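Studio 2 Walkthrough, Language Programs
Mundholm Community Radio, Kinsella Building, fifth floor
Form 925, December round

Applies to Studio 2, the control room and the listening room (514). To be completed before the first lesson recording of the month. Marks are OK, FIX, or WATCH. Comments are supposed to be short. The inspector has read that instruction and thought about it.

ENTRY AND CORRIDOR

1. Door opens fully from inside without a key. OK
Opens fully, and at speed. The closer needs half a turn on the screw, or the next person carrying tea to the Korean-English hour is going to learn some vocabulary we don't broadcast.

2. Red light outside comes on when the mics go live. FIX
It comes on. It also stays on through lunch, so people have stopped believing it and walk in whenever they like. We have one lesson on the shelf in which the phrase of the day is "Oh, sorry, are you recording?" Delivered very naturally, too. The relay is the likely culprit, and a new one is on order.

3. Corridor clear to the stairwell. FIX
Four boxes of workbooks from the spring pledge drive, "Idioms for Every Season." They may be excellent for idioms. They are poor for exits. Moved to the cage by the elevator during this inspection, where they are now somebody else's line item.

4. Exit map posted and readable. WATCH
Posted in English only. This is the language studio. Half our guests come here precisely to work on their English, and "proceed to the nearest egress" is a cruel place to start. Ask the program desk for a plain wording and translations for the regular shows.

STUDIO

5. Cables taped or covered across walkways. OK
All covered. The tape is the bright yellow kind and several hosts have complained about the look. It's radio.

6. Mic arms tight, no drift. FIX
Guest arm on the left sinks through the course of a lesson. You can hear it in the October shows: the guest starts out upright and ends up teaching prepositions to her own lap. Tighten the lower knob, and if it still sinks, swap it for the spare in the control room.

7. Chairs stable, no squeak. WATCH
Stable, yes. The host chair squeaks on the word "repeat," or more exactly on the lean forward that goes with it. Listeners have written in to ask what the sound effect means. Oil before the next taping.

8. Pop filters clean. FIX
Let's leave that one there. Replaced, all of them. Please write the date on the rim this time.

9. Headphone level limiters set. OK
Set at the Clirnov box under the desk. The knob has tape over it, and under the tape a note saying please don't, and under the note a fairly clear thumbprint.

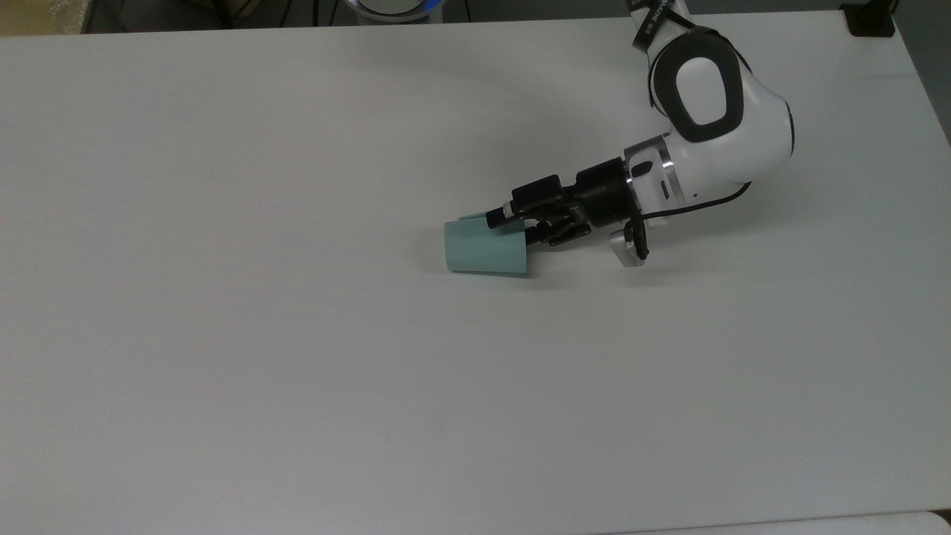
10. Space heater. FIX
There is a space heater. There was no space heater at the last round, either, if you go by the form. It was plugged into the same strip as the desk lamp, the kettle and the phone charger shaped like a duck. Heater and kettle removed. I know the studio is cold. A seasonal lesson on words for shivering has been proposed as compensation.

11. Acoustic panels fixed to wall. WATCH
One corner lifting behind the guest seat. Not about to fall, but it flaps on hard consonants. Refix with the clips, please, and no more chewing gum.

CONTROL ROOM

12. Fire extinguisher present, in date, on its hook. OK
Present and in date. Was holding the door open. Now on its hook, with a rubber wedge supplied for the door. The wedge is on the inventory, so kindly don't take it home.

13. Ventilation behind the Trekia rack. FIX
Vent was blocked by the nursery rhyme props: two rattles, a hand bell and a cardboard moon. The rack runs warm enough to have curled the moon. Props now live in the drawer marked PROPS, which contained batteries. Batteries now live in the drawer marked BATTERIES, which contained biscuits. I stopped there.

14. Backup recorder running and tested. OK
Tested with a full reading of the three little kittens, both voices. Playback clean. I was better as the mother.

15. Emergency program loaded and ready. WATCH
Ready, in that it plays when you press the button. It is still the same lesson on ordering soup, and it has now gone out 46 times. There are listeners in this county who can order soup like natives and can't ask for the check. Load something else.

LISTENING ROOM (514)

16. Lighting even, no flicker. OK

17. Floor dry, mats flat. WATCH
Mat by the door curls at one corner. Turned it over. It now curls at the other one.

18. First aid kit sealed and complete. FIX
Seal broken, bandages all present, throat lozenges gone. They were never part of the kit, to be fair, but people had come to rely on them. Kit resealed. Lozenges are a matter for the hospitality budget and will be treated with the same urgency as everything else in the hospitality budget.

19. Children's story corner: no small parts, no cords within reach. OK
Blind cord has been tied up high since the last visit. Thank you to whoever did it. The knot is serious and may outlive the blind.

FOLLOW-UP

Items 2, 3, 6 and 10 to be rechecked before the holiday specials are taped. Item 13 to be rechecked whenever a new rhyme is scheduled that needs props. Leave the signed copy in the tray at the front desk, on top of the last one, which is still there.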